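Trollton Kitchen Words

A word list of what people in Trollton call the things and jobs in their kitchens, with notes on who says what and how stubbornly.

Version 2. Plain text, one entry per line, tabs between columns. If your spreadsheet turns the tabs into something else, take it up with your spreadsheet.

What's in it

entries.txt has the words. Each line gives the word, what it means, the part of town it was heard in, and a confidence mark from 1 to 3. A 3 means several households agreed without being asked twice. A 1 means a single uncle.

variants.txt has spellings. Most of these words had never been written down before, and it shows. "Skoodge" (the burnt layer at the bottom of a pot) came in with five spellings and I have kept them all, including the one with a q.

disputes.txt is the longest file. I didn't plan it that way.

Where it came from

I left paper forms at the Matsuda bakery and the Zorlow hardware store and picked them up through May. Roughly 200 came back. Of those, 30 were recipes. I typed up the recipes too, in a folder called other, and the one for onion bread is good if you halve the salt.

Known problems

The east side is thin. The hardware store is on the west side and people there were waiting for keys to be cut, so they had time to write.

Ages are given by decade, and 16 people wrote "old enough." These are coded as blank.

"Ditier" appears as both a place and a verb. The place is the next town over. The verb means to put a dish back in the fridge with one spoonful left in it. People from Ditier have asked me to take the verb out. It's marked 3.

The word for the drawer with the string and dead batteries in it was left out of version 1 by accident. It is now in, all four of it.

Using it

Take it, change it, print it on a tea towel. If you publish something from it, say where you got it and which version. Please don't sort disputes.txt by name. It's in the order the arguments happened and makes no sense any other way.

Corrections

Send the word, the meaning, and the street you grew up on. I add things when the kitchen table is clear, so twice a year.
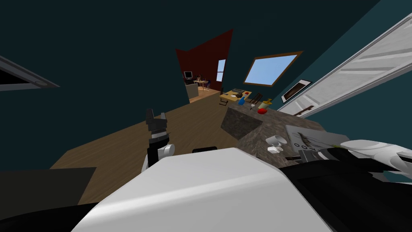

Two comments on version 2 from the east side. My family says "skudge," with no oo in it anywhere, and we would like that moved out of variants and into entries where it belongs. Also, the Ditier verb means two spoonfuls. One spoonful you just eat.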